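Ida Vogler logged the third failure at 817 cycles. The left jaw of the Evar had opened a hairline crack near the root, in the same place as the other two.

She printed a new one with thicker walls, pressed the ribbed pad over the tip and checked the travel with a feeler gauge. The jaws closed evenly. She wrote the number in the book and cleared the bench down to the wood.

The sweatshirt was her brother's, navy, with printed lettering. He had worked at Kleinschmidt until the line closed, and had left it on the hook by the compressor along with a key that fit nothing in the shop.
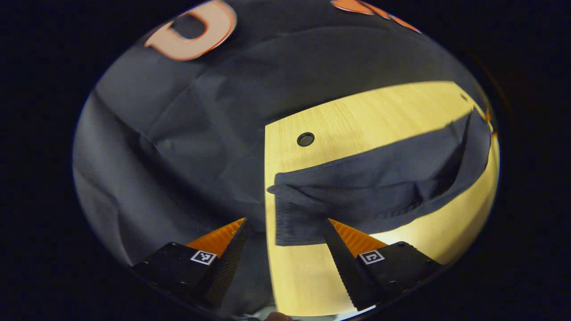
Cloth was the hard case. A block has one width. A sleeve has whatever width it had last, and the controller, an old Heltano board, wanted a figure before it would close. She gave it 110 and lowered the force limit — the pads were softer than the last set.

By January the count stood at 3890. She inspected the root under the lamp and found no crack. Then she folded the sweatshirt by hand, sleeves in, and put it back on the hook with the key in the collar.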